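Call for participants: does a price promise change what you buy?

Zodance, an online marketplace for secondhand home goods, wants to tell its shoppers that a price promise saves them money. We have been hired to check. We are not convinced, and we would like to hear from people who aren't either.

The Kiltuvlow study needs 40 adults who have bought something online since February. Past work in this area leans on surveys filled in by people who already like the store, and we don't put much weight on those. You will shop with your own list, for things you would have bought anyway.

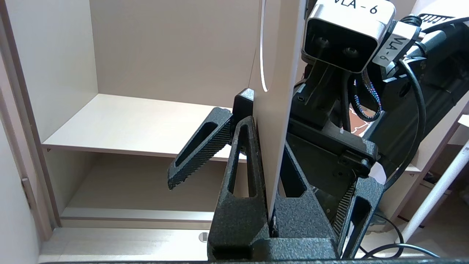

A white board held upright in front of a pale wood cabinet.

What we ask of you

Keep every order confirmation for 8 weeks. Look up each item at two other stores before you pay, and write down the price with shipping. Shipping is where most of these promises fall apart, so please don't skip it. There is one phone interview at the end. If you never once used the promise, say so. That counts as a result.
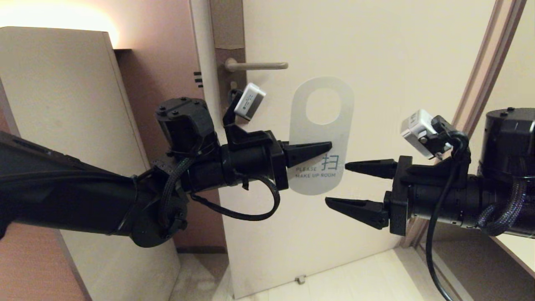
A white door with a white hanger sign in front of it.

What you get

A flat $40, paid whether or not you finish. No store credit and no coupons. Zodance is paying for the study, but it will not see names or raw answers. The last promise study we reviewed drew on 2,169 orders and left out every return, and we will be keeping ours in.

You can't take part if you sell on Zodance or work for Nullska, which handles its payments.

To apply, write a few lines about the last thing you bought online and whether you overpaid. Send them to Miyuki Okabe at Arnardóttir Research by 2018-08-11. Long letters are not needed.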